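Rent the Arms, but Read the Price Sheet First

Opinion, June 2019

Our shop in Pledville sells coffee supplies to small offices, and for most of this spring I have been looking at two-armed table robots. The one I know best is the Ruvora, which Havberg rents by the month. I think the rental is a fair offer for some shops. I also think it is being sold the wrong way.

The sales sheet leads with speed. Speed is the weakest thing about it. A person with one free hand can stack paper cups faster than any pair of arms I have watched, and that will be true for a while yet. A buyer who signs up for speed is going to send the thing back.

What you are paying for is a machine that can be given a new small job without a new set of custom parts. The older equipment we priced from Salehi does one thing. It does it well, and if your cup changes size you buy another feed tube and wait for it. With the arms, the changeover is mostly teaching, and the teaching is included in the rental.

Cups are a good test of that. They are light, they dent, and a sleeve changes how the sides meet when one goes inside another. If the upper cup goes in at a slant, the gripper has to hold it firmly enough to guide it and gently enough to leave the rim round. I would ask any seller to show this job before I asked for anything harder.

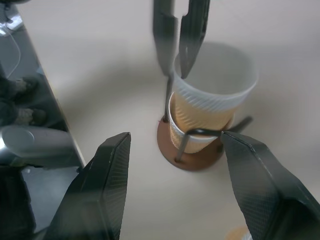
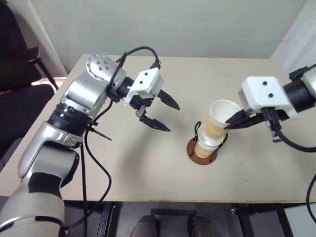 Ruvora cup stacking, seen close to the gripper fingers and from over the table. The upper cup sits at a tilt in the lower one.

Now the money. Havberg charges $2,000 a month, with 25 hours of teaching time in the first month and 15 in each month after that. That sounds generous until you list the jobs you want done. Our first list used up the hours before we got to lids. Extra teaching is $100 an hour, and that line is on the back page. It belongs on the front.

I would also like to see a shorter trial. The minimum term when we asked in March was a full quarter, and a small business should be able to find out whether a machine suits it in less time than that. Havberg says setup costs make a shorter term hard. Maybe so, but a setup fee stated plainly would be easier to accept than a term nobody wants.

My advice to another shop our size is to pick one dull job with light parts, write down what a good result looks like, and have the seller run it with your own stock — your cups, your sleeves, your holder. Watch the whole run, including the misses. Ask who picks up a dropped cup and whether the arms wait for it.

We haven't signed yet. If the hourly rate comes down or the term gets shorter, we probably will.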